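Gutter Condition and Drainage on Low-Rise Housing in Etgate
Final Project Report, Building Maintenance Program
Submitted 1st June

1. Purpose
The project examined how often gutters on the Stelska estate are cleared and whether blocked runs contribute to damp at the eaves. The survey covered 27 houses, all built to the same plan.

2. Method
Each house was inspected from the ground and then by ladder. Debris depth was recorded at both ends of every run, giving 323 readings in total.
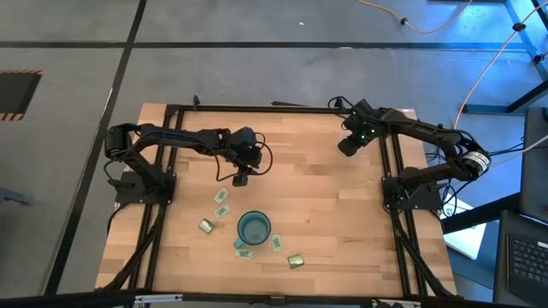 Readings taken within two days of heavy rain were kept separate - standing water made the depth difficult to judge. Downspouts were tested with a garden hose.

3. Results
Staining on the fascia boards was found at 7 houses. In each case the nearest downspout drained slowly. The worst runs were on Ankrah Row, where trees overhang the rear roofs. 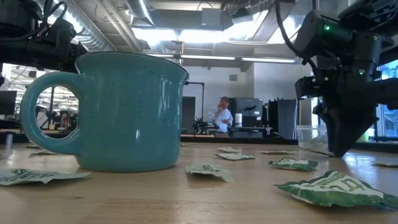 Figure 2. Teal mug on a wooden tabletop.

4. Recommendations
Gutters on Ankrah Row should be cleared every August and again after leaf fall.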